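Ticket opened 21 Nov 2025 by Guangming Meng
Project: Tredavura (child development survey, reading and memory scores)
Status: waiting for Hemmin

## Problem

The merged table has 2,027 rows. It should have 2,000, one for each child. The family income column is also empty for 50 children, although their parents filled in the form.

## What I tried

1. I ran the merge again from the clean files. Same result.
2. I sorted by child number. The extra rows are all from the Grasthorpe site, and they are twins. Both twins got the same family number, so the merge makes each of them two times.
3. I looked at the score sheet for the memory task, to be sure that the score codes are not mixed with the family numbers. They are not. 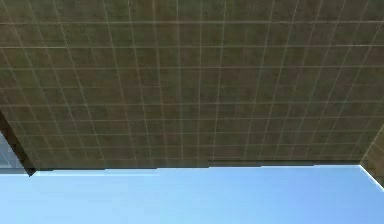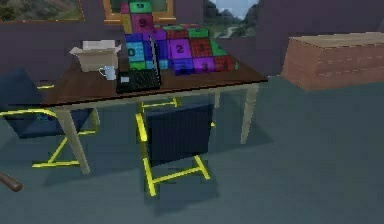
4. I opened the parent forms for the 50 empty incomes. The parents wrote the amount with a space in the middle, and Fledar reads this as text and drops it.

## Fix so far

- Incomes: I removed the spaces and imported again. The column is now full.
- Twins: I joined by child number and not by family number in a test copy with 200 rows. It works there -- I did not touch the main table yet.

## Still open

Please can Hemmin confirm that the child numbers from Grasthorpe will not change before the December export? If they change, my join will break again. The old brain scan list also uses the family number, so it needs the same correction.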